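Hallo zusammen,

es ist Februar, auf der Fensterbank stehen die ersten Saatschalen, und ich habe schon wieder mehr Tomatensorten bestellt, als ich Platz habe. Ich weiß, ich weiß. Jedes Jahr nehme ich mir vor, bei sechs Sorten zu bleiben, und dann kommt die Liste aus Clullesden und ich lese sie abends um elf im Bett und am nächsten Morgen ist alles bestellt. Diesmal sind es 13. Mein Mann hat die Tüten gesehen und nur die Augenbrauen hochgezogen.
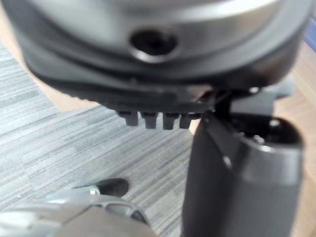
Ausgabe 16

Also, Tomaten! Viele von euch haben geschrieben und wollten wissen, ob man jetzt schon aussäen darf. Darf man, aber ich würde noch warten, wenn ihr keine Lampe habt. Letztes Jahr war ich viel zu früh dran und hatte Ende März diese langen, blassen Spargelpflanzen, die beim Umtopfen einfach umgekippt sind. Ich habe sie dann bis zu den Keimblättern in die Erde gesetzt, das hat die meisten gerettet, schön war es trotzdem nicht. Paprika und Chili sind etwas anderes, die brauchen ewig und dürfen gern sofort in die Erde. Meine stehen seit einer Woche neben der Heizung und rühren sich noch kein bisschen.

Die Sorte, auf die ich mich am meisten freue, heißt Mellunance. Vy Tô hat mir im Herbst ein paar Samen davon in einem Briefumschlag geschickt, zusammen mit einem Zettel, auf dem nur »viel Wasser, wenig Geduld« stand. Es soll eine gelbe Fleischtomate sein, spät, eher mild, mit einer dünnen Haut, die bei Regen gern platzt. Für draußen ist sie bei uns wahrscheinlich nichts, deshalb bekommt sie den guten Platz unter dem Vordach, wo sonst immer die Gurke steht. Die Gurke muss halt umziehen.

Zur Erde: Ich habe jahrelang billige Blumenerde genommen und mich gewundert, warum überall die Trauermücken herumschwirren. Inzwischen mische ich selbst, zwei Teile gesiebten Kompost, zwei Teile Kokosfaser und einen Teil Sand. Die Kokosfaser gibt es als gepressten Ziegel, den legt man in einen Eimer mit warmem Wasser und er geht auf wie ein Hefeteig (nehmt einen großen Eimer, wirklich, ich habe den Küchenboden zweimal gewischt). Wer mag, streut obendrauf noch eine dünne Schicht Sand, das mögen die Mücken gar nicht. Gegossen wird bei mir von unten, einfach Wasser in die Schale und nach einer halben Stunde den Rest wegkippen.

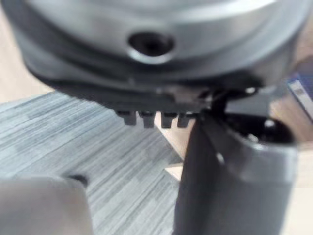
Und dann bitte beschriften! Ich schreibe das jedes Jahr und halte mich selbst am wenigsten daran. Im vergangenen Sommer hatte ich vier Töpfe mit der Aufschrift »rot?« und einen, auf dem gar nichts stand, und ausgerechnet der hatte die besten Früchte. Kleine, längliche, sehr süß, perfekt zum Trocknen. Samen habe ich natürlich aufgehoben, die stehen jetzt als »Topf ohne Namen« in meiner Liste. Wenn jemand eine Idee hat, was das sein könnte, her damit. Bleistift hält auf den Schildchen übrigens viel besser als jeder Filzstift, der bei mir spätestens im Juni von der Sonne weggebleicht ist.

Ein paar von euch haben auch nach der Tauschbörse gefragt. Ja, es gibt sie wieder, Ende des Monats im Hinterzimmer vom Café Bellamy, ab 16 Uhr. Voriges Mal lagen am Ende 300 Tütchen auf den Tischen und ich bin mit einer Kürbissorte nach Hause gegangen, die mir dann den halben Kompost überwuchert hat. Bringt mit, was ihr übrig habt, gern auch angebrochene Packungen, Hauptsache, es steht drauf, was drin ist und aus welchem Jahr. Den Kuchen backe diesmal ich, vermutlich den mit Möhren.

Noch schnell zu den Kartoffeln: Von der Brurero habe ich ein kleines Netz ergattert und lege sie in den nächsten Tagen zum Vorkeimen in Eierkartons, hell und kühl, Augen nach oben. Im Schlafzimmer ist es dafür am besten, auch wenn das nicht jeder im Haus so sieht.

Nächstes Mal geht es ums Pikieren, und ich schreibe euch das Rezept für die eingelegten grünen Tomaten auf, nach dem so viele gefragt haben. Dafür muss ich allerdings erst den Zettel wiederfinden.

Bis dahin, und gießt nicht zu viel!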